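Gripper drops the processor just above the socket
Stekside Community Help > Robot cells > Faults and safety

Pravesh Fourie
We have an arm that fits processors into used desktop towers. Since Sunday it has been letting go too early. The arm picks the chip, travels to the board, and the fingers open a little before the chip is down. One landed crooked and bent contacts in the socket, so that board is scrap. The log gives fault 2201 each time, "grip width out of range". I have swapped the finger pads and rerun the pick position. No change. 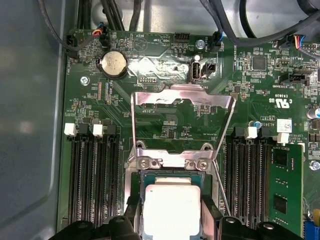
Should I keep running it at low speed while I look for the cause?
Stop automatic runs until the fault is found, and step through the place move by hand with no processor in the fingers.

That was the advice from the Renix phone line and I have followed it, but they had nothing on the cause. Firmware is 1439, if it matters.

Kırmızıgül
Had this with the same fault number. Check the cable first. Ours was fine with the arm up and lost signal when the wrist turned.

Sullum
I would look at the grip width setting before buying anything. If the closed width was taught with old pads and you then fitted new ones, the gripper can report out of range with a good part in its fingers. Teach it again with a dead processor of the same type. That won't explain the first fault, only why new pads made no difference.

After that, check where the case sits. A tower on its side can shift a little when the arm pushes on it, and then your taught height is wrong too.
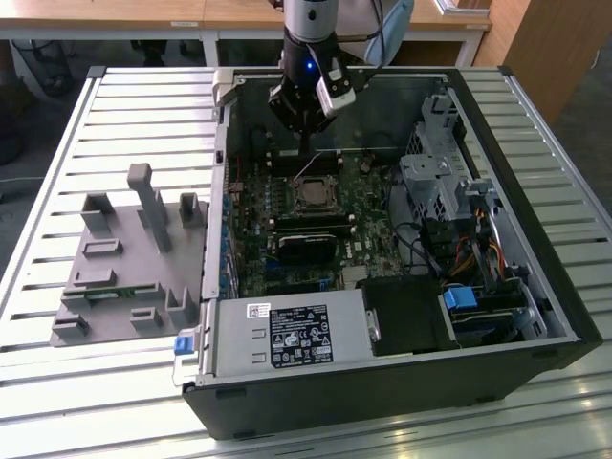
Measure the height at two corners of the socket and compare it with the taught value. If they differ, clamp the case and teach again. Then do some 900 dry cycles with the wrist turning through its full range – a bad cable usually shows up by then. Keep your hands out of the case while it cycles, even at low speed. We set a nine-minute timeout on ours so it can't sit there holding a part all night.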